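Foam cubes, blue tape and a tray to put them in: a chat with Pilar Yáñez

I'd meant to ask Pilar Yáñez about her whole working life and we ended up spending most of the afternoon on foam. I don't mind a bit. I got to her place on Lilley Road at 2, she put the kettle on, and before I'd found a pen she had dropped a cube in my palm and told me to squash it.

"Go on, properly," she said. "You can't judge it by looking."

It was a lovely thing to squash, I must say. Pilar sells sets of these cubes under the name Lisora, to playgroups mostly, and to anybody else who wants something soft to sort, stack or put away. She started with wooden bricks, years back, and gave them up after one winter in a church hall with a hard floor. "The noise!" she said. "Thirty children's worth of noise, and there were six of them."
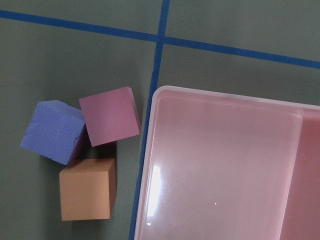 I wanted to know how she chooses the foam, and I'd clearly asked the right question, because off she went to fetch offcuts. Too dense and a small hand can't get a grip on it. Too airy and the corners crumble away in a month. She has her favourite supplier, Skoko, and a long memory for the ones who let her down (one batch smelled so strongly of glue that it lived in the shed until September). Dents don't bother her at all. She thinks a cube with a gouge in it is more use than a perfect one, at least for the kind of game she likes.

"People send them back with a little nick in the side and I think, but now you can tell it from the others! Now it's that one."

The colours are another matter, and here she gets fierce. Her cubes come in pinks, purples, blues, oranges, yellows and a green, and I wondered aloud whether some of the pinks and purples weren't a bit close together. She was delighted. They're meant to be, it seems. Plain red, yellow and blue are sorted in a moment and then everyone wanders off for a biscuit. Put a dusty pink next to a brighter one and people slow down and have a proper look, and then there's usually an argument, and she loves the argument.

Storage I found harder to get out of her. She buys foam in big sacks, 400 cubes to a sack when it's been cut, and last year she had 3,000 of the things in the spare room and couldn't open the window. Now she keeps far fewer and has them out on a table where they're used. Then at the end of a game they go into one shallow plastic container, no lid and no dividers. "One bin," she said, holding up a finger. "If you give people six little pots they spend the whole time worrying about the pots." 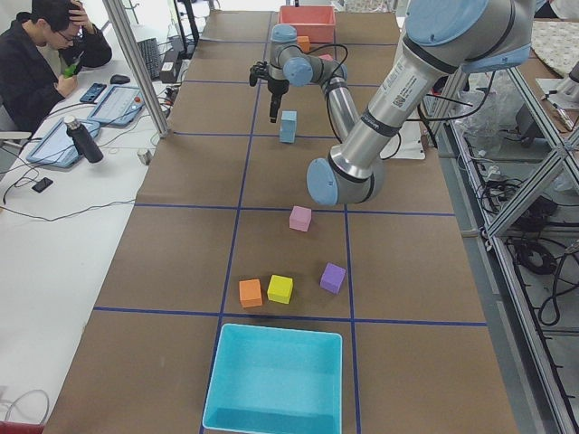

Paora Mudgway thinks she's wrong about the single bin, and told me so at some length when I rang that evening. He'd have a pot for every colour and a lid on each, and he says that with everything tipped in together you're only making a second job for tomorrow. He does agree with her about the foam. He also asked me to pass on that she still has his good scissors.

I did pass it on. Pilar says they're her scissors, and that he's welcome to come and count her pots any time.

The tape was what I'd really come about. I'd seen her lay out a table once before, at the Mowat fair, marking it off into big rectangles with blue tape, and I'd gone home and tried it on our kitchen table with a tape measure and a spirit level and a great deal of sighing. Mine took all morning. Pilar does hers by eye in 90 seconds and isn't fussed if a line slopes.

"It's for finding your place," she said. "You say, the yellow one's in the far square, and everybody knows where you mean. It doesn't have to be a square. Nobody's ever complained to me about the geometry."

She did give me some advice for next time, which I'll put down more or less as I scribbled it. Press the tape down from the middle outwards. Use a colour that isn't too close to the table. If you're covering the table with paper, pull the paper tight first and tape over it second, or you'll trap a wrinkle and hate it for ever.
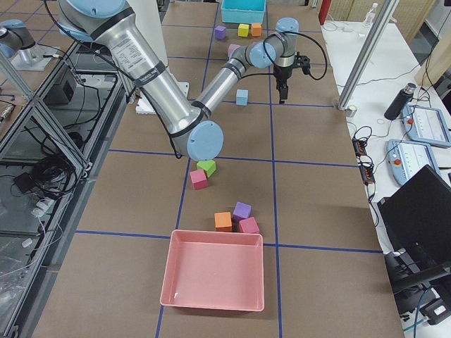

I'm a great one for keeping things inside the lines, so I asked whether each rectangle ought to have its own job, with one kept free for the tray. Not for her. She puts the tray down wherever it's handy and lets the cubes fall where they like. I'd have had that pink tray neatly in a box of its own, and there it is sitting straight across the blue tape, with an orange, a purple and a pink cube bunched up beside it and the pink one very nearly at the rim. Other cubes are right up at the far end, a long stretch away. Pilar reckons that's how it should be, some easy ones close by and some you have to reach for, and she always starts with the far ones herself. I start with the near ones. She gave me quite a look when I said so.

By then the tea had gone cold and she was telling me about washing them: a pillowcase, a cool wash, no softener, and then on a towel somewhere airy. Don't wring them. She wrung a whole set once and they dried, she said, "like little cushions that somebody's sat on". She still has them, in a biscuit tin, and she sent me home with a purple one.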